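Household Tips for Football Families: Kit, Boots and Food on Match Day
by Svatopluk Murín
3/15/22

My two sons play for the youth side of Letlow, and I wash the shirts for the whole team every second week. In these years I learned many small things about mud, leather and hungry boys. I write them down for the new parents, who ask me the same questions each September.

Food comes first, then the washing.
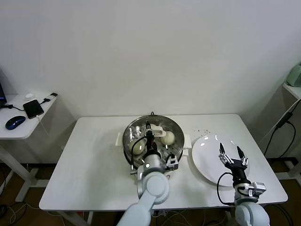
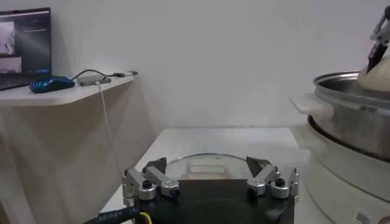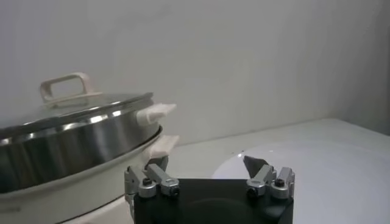
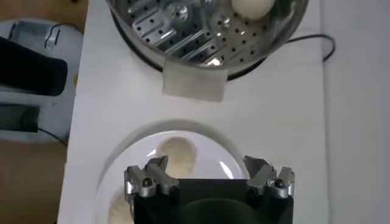 Eating before the match

Give the main meal three hours before the start. Rice, pasta, bread or steamed buns are all good, with a little chicken if the child likes it. I don't give beans or anything fried. One hour before, half of a banana is enough.

If you steam, put the water in first and check it again in the middle. A steamer which boils dry will smell for weeks. When this happens to you, boil water with two spoons of vinegar in it, let it stand for 20 minutes and pour it away.

Mud on shirts and socks

Let the mud dry completely. I know it is tempting to put everything under the tap at once, but wet mud goes only deeper into the cloth. When it is dry, take the shirt outside, beat it against a fence and brush off the rest.

Then soak in cold water with a spoon of washing powder. Turn the shirt inside out before it goes in the machine, so the numbers will not crack. Ours were printed by Kratochvíl and they have survived three seasons in this way. Wash at the temperature on the label, and never put printed numbers in the dryer.

Socks I wash separately. Unroll them before! A rolled sock keeps a ball of earth inside, and this earth will later be in your filter.

Grass stains

Rub liquid soap in the stain with an old toothbrush, wait 20 minutes, rinse cold. For white shorts you can repeat it. Don't use bleach on polyester, it turns yellow.

Boots

Knock the soles together at the field, not in your hallway. At home take out the insoles and the laces, wipe the boots with a damp cloth and fill them with newspaper. Change the paper after 2 hours. Do not put them on the radiator, the glue opens and the leather becomes hard like wood.

For studs that don't want to turn, put one drop of cooking oil on the thread and wait until the next day. I keep the stud key on a string inside the bag, as I have bought already four of them.

Shin guards and gloves

They smell more than everything else. Wash the guards by hand in warm water with dish soap and dry them in the shade. Goalkeeper gloves need only clean lukewarm water. Press them, don't twist them, and let them hang by the wrist strap.

The bag

Empty it the same evening, also the side pockets. In our Trenport bag I once found an orange from the away match at Drandosano, and that match was before the winter break. A spoon of baking soda in an open paper cup, left in the bag overnight, takes away most of the smell.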